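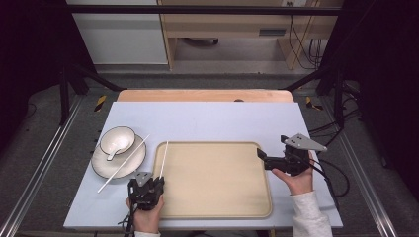

5. Setting Up and Recording a Tableware Task

This section covers the hand-held gripper pair once both units are built and the Flodach logger is running on your computer. If you have not finished the wiring in Section 4, go back and do that first. The steps are the same for a home bench or a shared shop.

5.1 What you need

Left and right hand-held grippers, assembled
Tabletop board, light colored and matte
Rectangular plastic tray with a raised rim
Small bowl, matching saucer, spoon
One pair of chopsticks
Flodach logger, configuration file loaded
Rellness cable kit, or your own cables of the same length

The tableware does not have to match ours. Avoid clear glass and polished metal. Both give poor results in the gripper cameras.

5.2 Prepare the table

1. Wipe the board and let it dry. Lay it flat on the table and press each corner. If it rocks, shim it.

2. Put the tray near the middle of the board with its long side where you can reach it from both hands. Leave it empty.

3. Set the saucer to the left of the tray. Put the bowl on the saucer and the spoon in the bowl.

4. Place the chopsticks by the saucer. They can touch it or lean on it. Change their angle between recordings so that the logger does not get the same start every time.

5. Clear the floor where you will stand. Run the gripper cables off to the side, away from your feet.

CAUTION: Do not loop a cable around your wrist or arm to shorten it. If you step back or drop a gripper, the cable will pull the connector out of the board. Replacement connectors are a soldering job.

5.3 Check the gripper fingers

1. With the power off, open and close each gripper ten times. The fingers should move freely and come back to the same open position.

2. Look at the screws on both fingers. Snug any that have backed out. Do not overtighten - the printed parts will crack at the hole before the screw strips.

3. Check the mounting plate on top of each gripper. It should not shift when you push on it with your thumb.

4. Close the fingers on one chopstick and lift it. If it slips, clean the fingertips with a damp cloth and try again. Light scuffs on the finger surfaces are normal and do not need sanding.

NOTE: Builders using the older Vatamau finger files should reprint them before going on. The tips are 2 mm shorter and will not meet on thin objects.

5.4 Check the camera view

1. Turn on the grippers and open the preview window. Wait 30 seconds for exposure to settle.

2. Hold one gripper open over the board, near the tray, and keep it still.

3. Compare your preview with Figure 5-2. You should see both fingers, with open table between them. The tray and bowl should be easy to tell apart from the board.

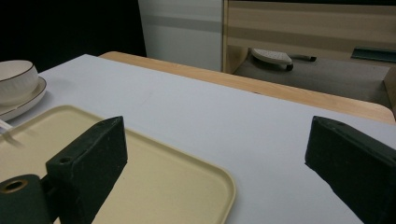

Figure 5-2. Preview with the fingers open and nothing held.

4. If only one finger shows, the camera bracket is turned. Loosen it, rotate it until both fingers are in view, and tighten it again.

5. If the tray blends into the board, lower the exposure one step at a time. Changing the room lights also works, but then you have to repeat this check for the other gripper.

5.5 Record

1. Take a gripper in each hand with your fingers wrapped around the handle. Keep your sleeves clear of the moving parts.

2. Press Start in the logger, or tap the foot switch if you built one.

3. Pick up a chopstick with the left gripper and move it to the tray. Use the right gripper to steady the tray or to take the second chopstick.

4. Move slowly at first. The logger drops frames when a gripper swings fast, and the file will be flagged.

5. Release the object, open both grippers, and hold still until you hear the tone. Press Stop.

Each recording can run up to 300 seconds. After that the logger closes the file and starts a new one.

NOTE: If the logger reports error 525, the two grippers are out of sync. Unplug both, plug in the left one first, and restart the preview. Users with the Aguiar hub may need to update its firmware before the error clears.

5.6 Shut down

1. Stop the logger before you unplug anything.

2. Set the grippers down on their sides with the fingers open.

3. Coil the cables loosely and hang them up. Go on to Section 6 to review your files.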